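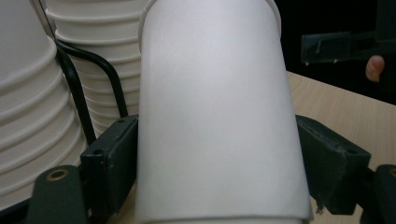
Gobelets et petit matériel de service — état au 18/2/23

Projet Hamow, rapport d'avancement pour la fondation Clollthorpe
Rédigé par Eero Turunen

Depuis le dernier rapport, nous avons remplacé les gobelets en plastique par des gobelets en papier blanc, sans impression. Ils sont livrés emboîtés et nous les gardons en hautes piles, comme ils arrivent du fournisseur Vukčević. Le grand format est celui que les visiteurs prennent le plus, surtout pour la soupe.

La dépense pour ce poste est de 2,548 euros le cent, frais de port compris. Nous avons commandé environ 700 grands gobelets, et il en reste 90 en réserve, sans compter ceux qui sont déjà sortis pour le service. Une nouvelle commande est donc nécessaire avant la fin du trimestre.

Deux difficultés sont à signaler. La première concerne l'emboîtement : les gobelets du dernier lot se tiennent très serrés, et les personnes au comptoir en prennent souvent deux à la fois. Nous demandons maintenant de séparer les piles avant l'ouverture, ce qui prend 11 minutes par service. La deuxième est le rangement. L'armoire de la salle Garkness est trop basse pour les piles entières — il faut les couper en deux et les sachets restent ouverts.

Pour la suite, nous souhaitons acheter une étagère plus haute avec le solde de la ligne « équipement ». Le devis est joint à ce rapport. Les couvercles ne sont pas encore choisis, nous attendons les échantillons. Le bilan complet vous sera envoyé en août.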